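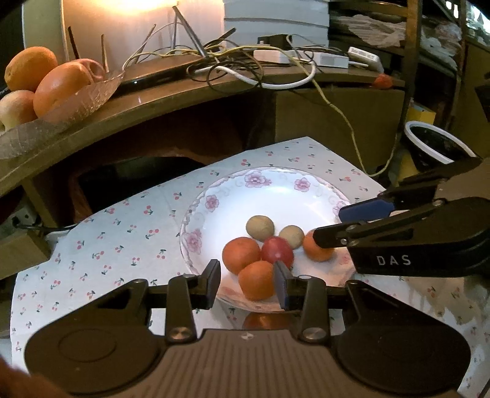 Fruit on the cherry tablecloth.

I've had a few messages asking whether Urmila Prajapati is going to fight again, so I'll put down what I know, which isn't much.

Her last bout was in August at the Govitz leisure centre. She lost on points over six rounds and I had it closer than the judges did. Two of the middle rounds could have gone either way. She said afterwards that she was tired and wanted some time off, and a couple of people online took that to mean she had retired. I was sat near enough to hear it and the word never came up.

The gym is still open to her. Hakim has kept her slot at 6 in the morning and she's been in for pad work, though no sparring yet. There was talk of a rematch on the Tristeck card, but they wanted her 11 pounds lighter than she walks around at, and her corner turned it down. Fair enough, I'd have said no as well.

The other thing I keep getting asked about is tickets. The next club show is at the old hall and they've put out over 50 more seats than last time, mostly along the back wall. The view from there is poor - you get a pillar and half the ring. Pay the extra for the side if you can.

I'll be there with my brother. Clostix are doing the stream again for anyone who can't make it, and I hope they've sorted the sound out.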